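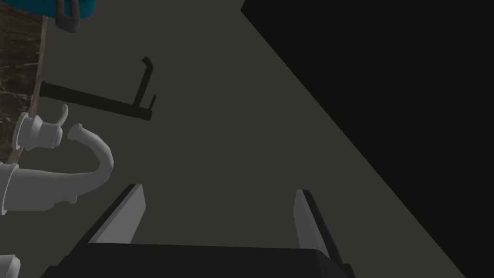
Counter Cleaning: What I'd Skip

Most advice on counters is written by people selling a spray. I tried a bottle of Plisus on a greasy patch by the stove and dish soap on the patch next to it. Same result, and the soap was already by the sink.

1. Skip the vinegar on stone. It dulls the finish, whatever the blogs claim.
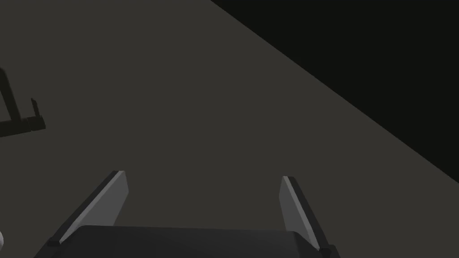

2. Doubt the word "streak-free." Dark surfaces show streaks when you use too much product. Half a squirt, then a dry cloth.

3. Oil wood sparingly. Every March I'm told to do it weekly, and I don't buy it.
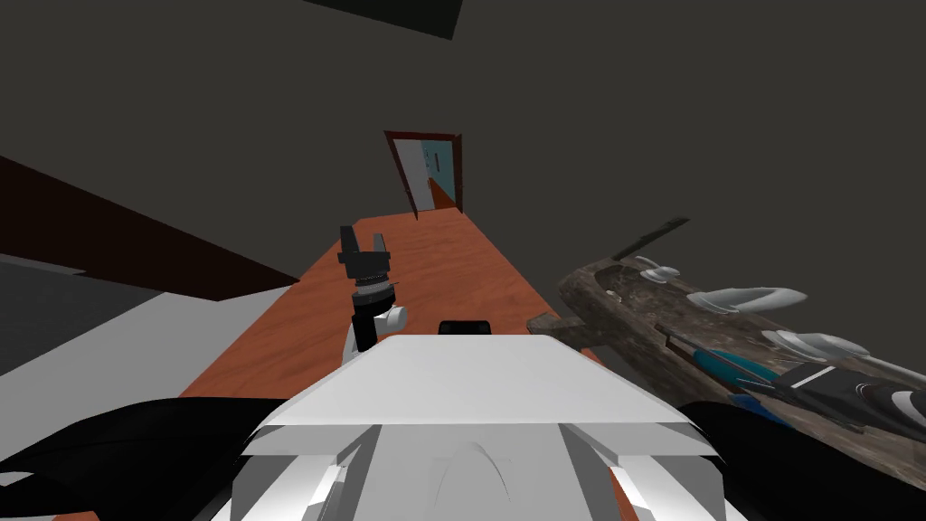 Rima Tannous writes that she oils hers twice a year and it still sheds water. Fine by me.

4. Baking soda scratches glossy tops if you lean on it. Make a thin paste and test a corner that stays out of sight. 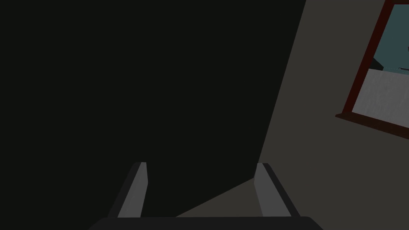 Dark surface, gray wall

5. Leave the Tuso wipes at the store. A damp rag does it.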